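객실 승객 사건 보고 모듈 제출 오류 (Pyo 보고 시스템)

상태: 임시 조치 적용, 모니터링 중
우선순위: 높음
접수 부서: Girulness 항공 객실안전팀
처리 부서: Drernetti 운항시스템 지원

증상
기내 난동 및 흡연 사건 보고서를 제출하면 "기한 초과" 오류가 표시되고 규제기관 전송 대기열에 등록되지 않음. 사건 등급 2 이상에서만 발생. 등급 1 보고서는 정상 전송됨. 1월 보고 건 중 11건이 대기 상태로 남아 있음.

재현 절차
객실 태블릿에서 등급 2 보고서 작성, 좌석 번호와 목격 승무원 진술 입력, 첨부 파일 1개 추가 후 제출. 도착지 시간대가 출발지와 다를 때 매번 재현됨. 동일 시간대 국내선에서는 재현되지 않음.

1차 확인
서버 응답 코드는 200이나 본문에 오류 코드 323이 포함됨. 태블릿 앱은 응답 코드만 확인하므로 승무원 화면에는 "제출 완료"가 표시됨. 오류 문구는 지상 관리자 화면에서만 보임. 객실안전팀에 해당 11건의 원본 보관을 요청함.

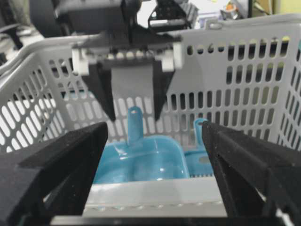 첨부 1. 벽면에 타공이 있는 밝은 회색 플라스틱 바구니

2차 확인
기한 계산은 중계 서버 Rullar에서 수행됨. 착륙 시각은 현지 시각으로 저장되는데 Rullar는 이를 UTC로 읽음. 동쪽에서 서쪽으로 운항한 편은 실제보다 여러 시간 앞서 착륙한 것으로 처리되어 등급 2의 제출 기한을 넘김. 등급 1은 기한 검사를 거치지 않음.
첨부 파일 크기와의 연관성도 점검함. 300KB 파일과 첨부 없는 보고서에서 결과가 동일하여 원인에서 제외.

임시 조치
14:20 Rullar의 기한 검사를 경고 모드로 변경. 기한을 초과해도 전송은 차단하지 않고 로그만 남김.
14:45 대기 중인 11건 수동 재전송. 10건 접수 확인, 1건은 승무원 진술란 누락으로 반려.
15:10 반려 건을 객실안전팀에 회신. 진술 보완 후 기존 보고 번호로 다시 제출할 것. 새 번호를 만들면 중복 사건으로 집계됨.

남은 작업
- 착륙 시각 필드에 시간대 오프셋 추가 (Pyo 다음 배포에 포함)
- 태블릿 앱에서 응답 본문의 오류 코드까지 확인하도록 수정
- 경고 모드 해제 일정은 배포 후 결정

접수 부서 문의
문: 경고 모드 기간에 제출한 보고서의 접수 시각은 어느 기준인가.
답: 서버 수신 시각(UTC) 기준. 관리자 화면에는 한국 시각으로 변환되어 표시됨.

문: 승무원이 종이 양식을 병행해야 하는가.
답: 등급 2 이상은 배포 완료 시까지 병행 작성 바람. 종이 양식의 보고 번호란에는 태블릿에서 발급된 번호를 그대로 기재.

다음 업데이트: 배포 후 시차 노선 재시험 결과 등록 예정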